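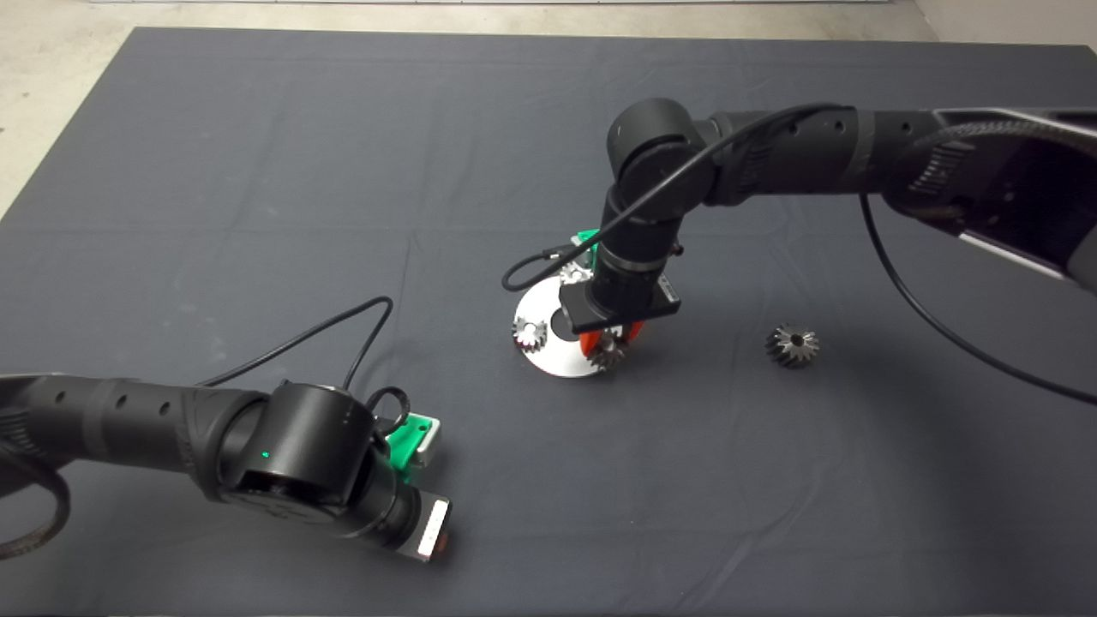 Notebook Home Entries Index Previous Next

August, 4:40 pm. Sourdough starter, workshop kitchen batch

Fed Gromutano at noon: 100 g flour, 117 g water. The extra 17 g was my wrist, and I am calling it a hydration study. By 3 it had doubled and smelled of pear drops. Marietjie says nail polish. Both noted.

Loaf from this morning weighed 821 g out of the oven, dough roughly 1000 g going in. Crust good, crumb tight, one cavern at the heel big enough to lose the butter in. Razia blames the shaping. Razia did the shaping. 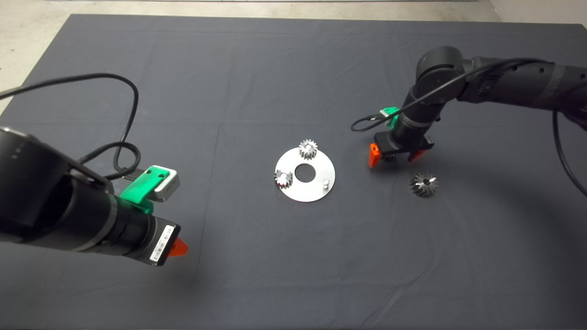

Proofing cloth next. The linen sticks unless it gets rice flour, and wheat flour turns to glue. Morena wants to try a heavier cloth, something dark so the bare patches show. The gray one under the plate with the two little gears has the right sort of color, though it creases, and creases print on dough. Left it where it is.

Tomorrow: colder water, longer bulk, Zanele shapes. Ask Nandi who moved the rye.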